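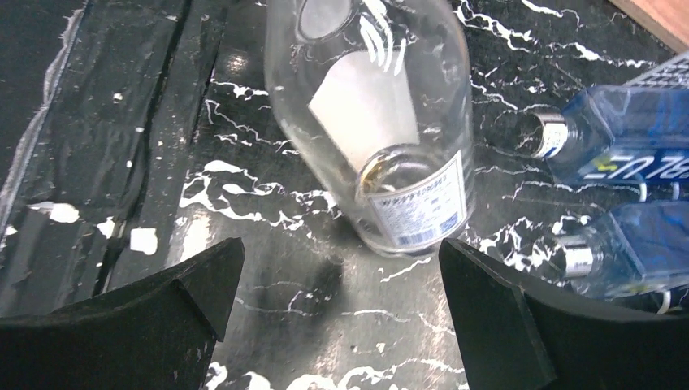
My aunt left me the shop on Ormont Street and all the bottles in it, and for most of April I told people I was going to sell the lot. Then Zodwa Sithole came by with a flashlight and two sandwiches, and that was the end of that plan.

"You can't sell a thing you haven't sorted," she said, which is the kind of remark she makes before sitting down and letting me do the sorting.

So we started on the glass. Clear ones went in the crates by the door, blue ones on the shelf under the window, and anything with a label still on it came to me, because I like reading labels. I always have! When I was little I read the shampoo in the bath until the water went cold (my mother thought I was drowning in there).

It was past dinnertime when Zodwa held one up to the lamp and stopped chewing.

"There's writing on the back of this," she said. "On the inside. You have to look through the glass."

I took it over to the window. It was my aunt's pencil, those tall skinny letters of hers, on the side of the paper that had been glued down. It said: Yufang Guo, 2832 Semeniuk, owes me nothing.

Well, I had never heard of Yufang Guo. My aunt kept a book of everybody who owed her, over 600 names, and she was not a woman who let go of a dollar. We got the book down from the top of the cupboard and went through it on the floor, and there she was on page 17, a whole page to herself, every line crossed out.

"Semeniuk's only across the bridge," Zodwa said.

I was already looking for my shoes. I wrapped the bottle in a dish towel and put it in my bag - and then, I don't know why, I put in the other half of my sandwich too.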